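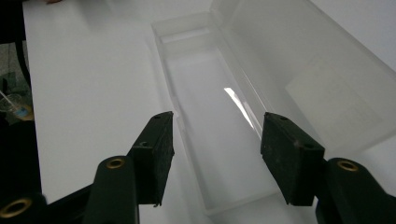
Frosted plastic container, lid open.

Domis household packaging survey: data card

Contents
The table lists 1,062 food and storage containers recorded in 83 households. Each row is one container. Columns: item_id, household_id, material, closure, volume_ml, reused.

Collection
Participants filled in paper forms during February. Andor Nyitrai keyed the forms; Brayan Henao checked 200 rows against the originals and corrected 7 of them. Corrections are listed in changes.txt.

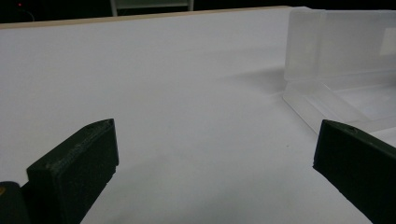
Volumes come from the label where one was present – otherwise from a water fill to the rim. The two methods are not distinguished in the table. Lids stored separately from their base have no row of their own.

Known issues
The closure field mixes "hinged" and "attached". Treat them as the same value. Empty cells in reused mean no answer, and must not be read as "no".

Files
containers.csv – main table, UTF-8, comma separated
households.csv – household size and dwelling type
changes.txt – corrections

Last updated 29/02/2020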